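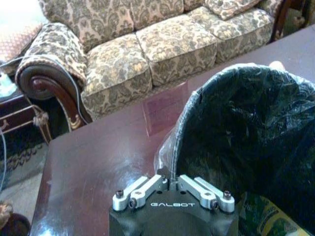 Dark wood with a glossy finish.

Why Do Some Things Shine?

Last updated: June

Look at a spoon, then look at a brick. Both get the same light from the same lamp, but the spoon shines and the brick does not. What makes the difference? To understand it, we must first think about how light travels.

Light goes in straight lines. When it meets a thing, a part of it jumps back, almost like a ball that you throw at a wall. We say that the light is reflected. Some of this light comes to your eyes, and so you see the thing.

Smooth and rough

Imagine that you throw 37 small rubber balls on a smooth gym floor, all in the same direction. They will all jump up in the same direction too. Now imagine that you throw them on a pile of rocks. One goes left, one goes right, one comes back and hits you on the knee.

With light it is the same. On a very smooth surface the light stays in order, and you see a bright spot or even a picture of the lamp. On a rough surface the light is scattered to all sides. The brick is full of tiny hills and holes, so it looks dull. Dull is the opposite of shiny.

Wood is interesting, because it can be both. A fresh board from the saw is dull. If you look at it with a strong magnifying glass, you see small fibers and openings. These were the pipes in which the tree moved its water.

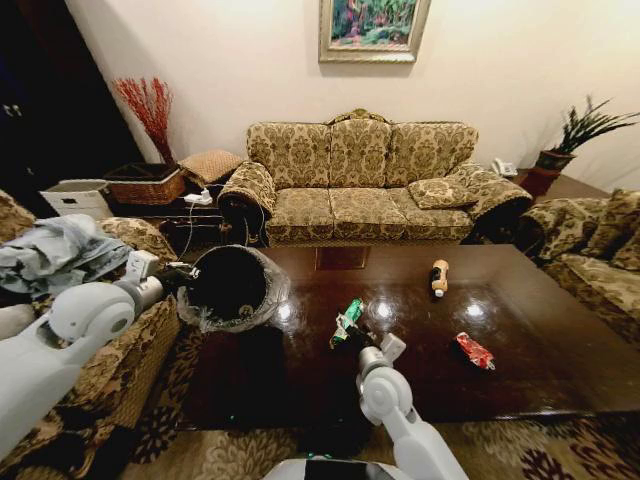 Selamawit Alemneh wrote to us that her grandmother's old cupboard was dull when she was small and is shiny now, and she asked if wood can become smooth by itself. It is a very good question! Wood cannot do this alone, but hands and cloths can help. When people touch and rub the same place for many years, the little fibers are pressed down and the place gets a soft shine. Maybe somebody also gave the cupboard a new coat of wax.

What is varnish?

Most shiny furniture has a thin, clear layer on top. It can be varnish, lacquer or wax. When the layer is still liquid, it runs into the small holes and fills them. Then it becomes hard and flat, like ice on a pond. The light now meets a flat surface, and the wood shines.

In the town of Saltlow there is a small workshop with the name Baird. The furniture makers there put 6 layers of varnish on a table top.
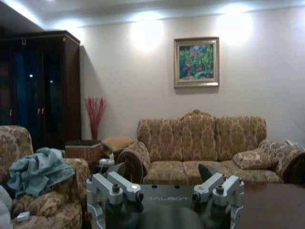
Between the layers they rub the wood with very fine sandpaper. It looks strange, because the sandpaper makes the table dull again. But it takes away the little bumps and the dust, and the next layer can lie flatter. The last layer is not rubbed with sandpaper. It must dry in a room with clean air — one hair from a cat is enough to spoil it.

The layer also protects the wood. Water stays on top as drops, and you can wipe it away.

Try it yourself

You need aluminum foil and a flashlight. Ask an adult for help if you want to make the room dark.

1. Put a flat piece of foil on the table, with the shiny side up. Shine the flashlight on it from one side and look for the bright spot on the wall.

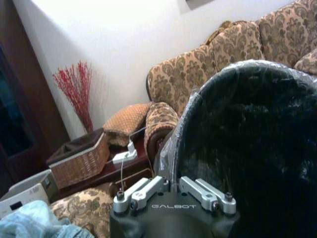
2. Take the foil and crumple it into a ball. Do it gently, so it will not tear.

3. Open it again and put it back in the same place. Shine the flashlight from the same side as before.

The spot on the wall is now broken into many small pieces. The foil is still the same metal, but it has hills and valleys, and each one sends the light to a different side.

New words

Reflect: to send light back.
Scatter: to send in many directions.
Varnish: a clear liquid that becomes hard and protects wood.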